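Count the Hours, Too
May, by Tuva Bakke

The defense budget debate has again turned into a debate about how many aircraft we should buy. I think it is the wrong place to start. A fighter parked in a hangar with no trained crew and no spare parts protects very little, and we have several of those already.

Take the base at Kollden. It keeps 6 jets on alert duty and logged 163 scrambles over the last budget period. Most of those flights met a patrol aircraft that turned for home before reaching our airspace. They still cost fuel, engine life and sleep. The ground crews there worked 2747 hours of overtime in the same period – more than the base at Stalleck, which has twice the staff.

Politicians like new airframes because a new airframe can be rolled out in front of guests. A bigger pool of mechanics cannot. Neither can a second shift at the radar station in Jutunetti, where one missed handover in winter left a sector covered by a neighbor's feed for most of a night.

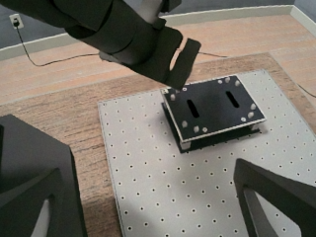 Mahnaz Pakzad wrote to me after my last column that staffing is the easy part to promise and the hard part to keep. Mechanics leave for the airlines as soon as they are certified, she argued, and extra pay only slows that down by a year or so. She would put the money into longer contracts with housing attached.

I agree with her about housing. I am less sure about the contracts. People who feel locked in tend to count the days, and a tired crew that wants out is no better than a short one.

My own proposal is modest. Delay the next aircraft order by one budget round. Use the money to fill the vacant ground posts, stock parts for a full season of alert duty, and run the radar stations with two complete shifts. Then look at the scramble log again and decide how many jets we need. The ministry has the figures and should publish them before the vote.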